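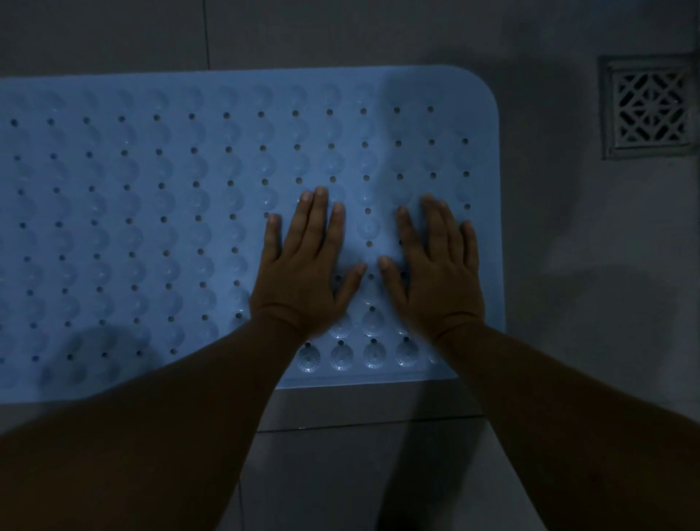 Quick one before bed. The new Pletska EP is out and I've had it on since lunch. Four tracks, the slow one is teh best, don't argue. Vitória Falcão sings on the closer and she sounds huge, way up front, hardly any reverb on her. More of that please.

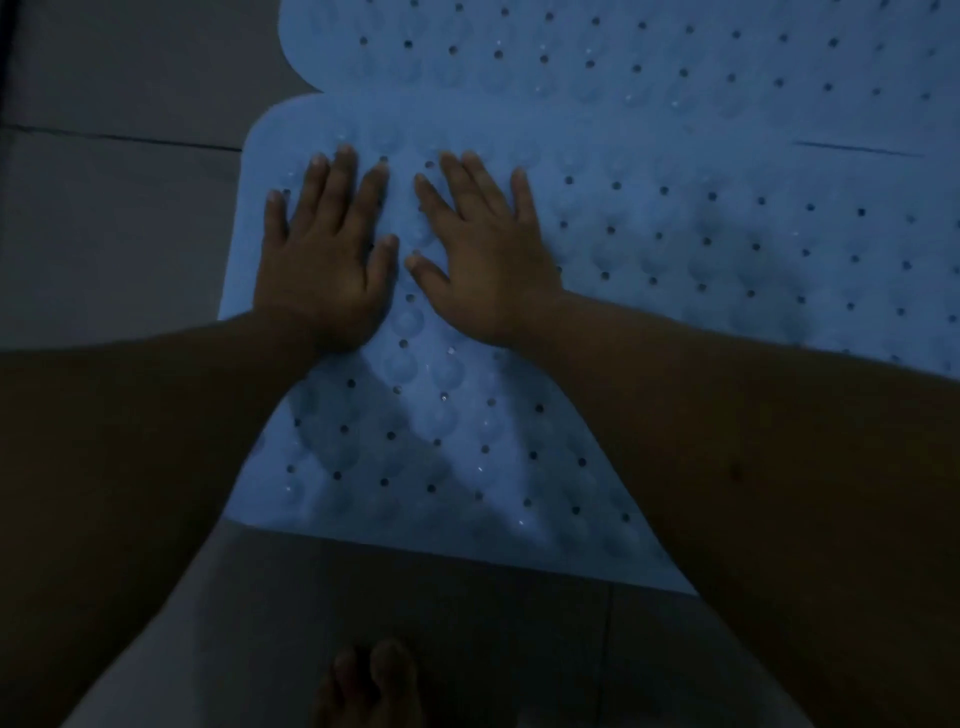
Two blue mats, bathroom floor.

Bought it on tape, of course. 562 copies, Moreira did the sleeves again. Mine has a wobbly bit near the end of side A, might be my deck. Will check. Digital is up too if your not a tape person.

Also the Gokosura remix. Hmm. 17 minutes!! Bassline is great for the first half then it sort of wanders off and there's a flute. Gave it two goes, maybe a third tomorrow on

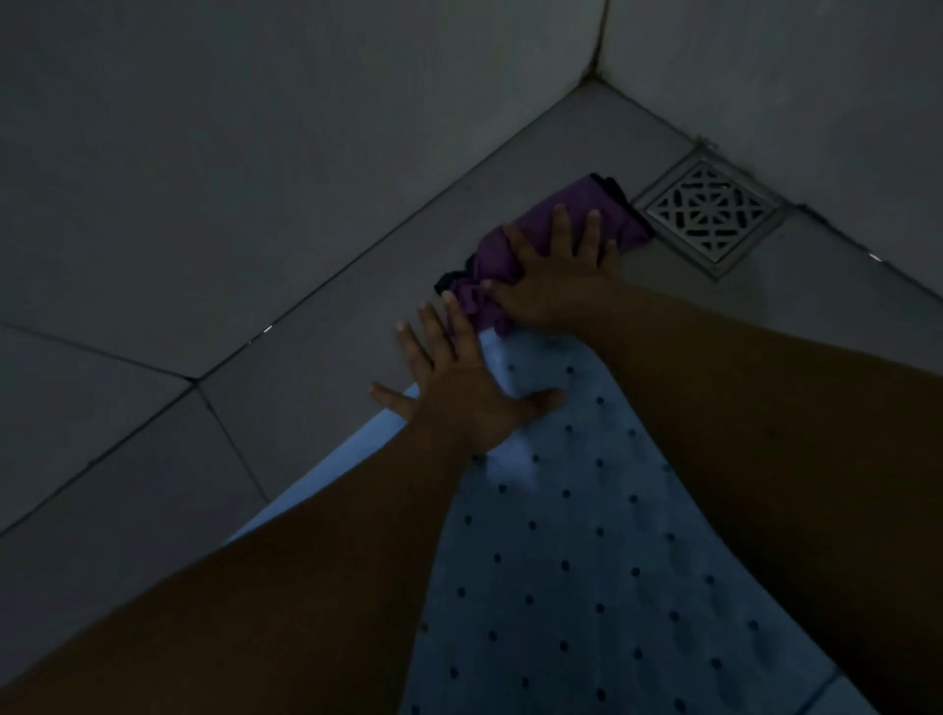
headphones. The Sturkico night in June has both of them on the bill, tickets bought, very excited. Going early for the support. More soon, need sleep.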